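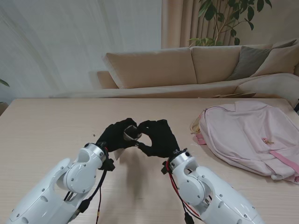
Water Hardness and Home Softeners: Frequently Asked Questions
Didmont Water District

How hard is the water in Didmont?
The average hardness at the Nurwood plant last year was 152 milligrams per liter as calcium carbonate, or just under nine grains per gallon. Most published scales call that hard. Levels change with the season. They are lowest in late spring, when more of the supply comes from the reservoir, and highest in early fall, when the wells carry most of the load.

My dishwasher manual asks for grains per gallon. How do I convert?
Divide milligrams per liter by 17.1. Parts per million and milligrams per liter can be treated as the same figure for this purpose. If your dishwasher only has numbered settings, look for the table in the manual that matches each setting to a range.

Is my water the same as my neighbor's?
In most of the district, yes. The exception is the Joubert pressure zone, which has its own well and runs slightly harder than the rest of the system. Your zone is printed on the second page of your bill, under the meter number. Addresses on the zone boundary may receive a blend.

Is hard water a health concern?
No. Calcium and magnesium are ordinary minerals, and there is no federal limit on hardness in drinking water. The effects are mostly on plumbing and appliances: scale in water heaters, film on glass and tile, and soap that does not lather well.

Why does the district not soften the water at the plant?
The district looked at this when the filters were last replaced. Softening the whole supply would mean treating water that goes to lawns, hydrants and toilets, and it would produce a sludge or brine that has to be hauled away. The system has 2,564 service connections, and the cost per connection was too high to recommend. The question will come up again in the next plant study. 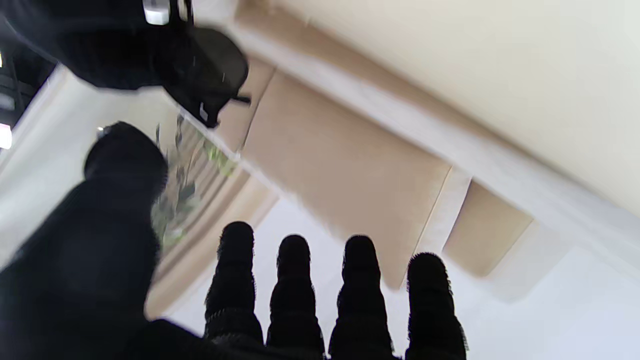 Four fingers and a thumb at close range.

Do I need a permit to install a softener?
You need a plumbing permit if the work involves cutting into the main line or adding a new drain connection. Replacing an existing unit in the same location does not require one. Either way, the drain line must have an air gap. The brine discharge must go to the sanitary sewer and never to a storm drain or dry well. Homes on septic should check with the county first.

What setting should I use on my softener?
Set the hardness to 9 for most addresses and 10 for the Joubert zone. If you have a metered unit, that is usually all you need to change. Timer units also need a regeneration schedule, and the right interval depends on the size of the resin tank and how much water you use. We suggest 2 a.m. for regeneration, when demand is low.

Should outside faucets be on softened water?
No. Softened water contains added sodium, which can build up in soil. A bypass for hose connections is standard in houses built after the Brillside extension – older homes vary. Shut the softener off at its bypass valve and run a hardness strip at the hose to find out.

I have white flakes coming out of the hot tap. What are they?
Usually scale from the water heater. Fill a clear glass from the cold tap and another from the hot. If only the hot sample has flakes, the heater needs to be flushed. If both do, call the office and we will sample at the meter.

Will mains flushing in June affect my softener?
It can. The program covers about 23 miles of pipe and may stir up fine sediment. Put the softener in bypass while crews are on your street, then run an outside faucet until the water is clear before returning it to service. Street lists are posted at the office and on the service notices page.

Can the district test my water?
Free hardness strips are available at the front counter during business hours, limit 2 per household. Tests for lead or bacteria inside the home have to go through a certified lab. The office keeps a current list.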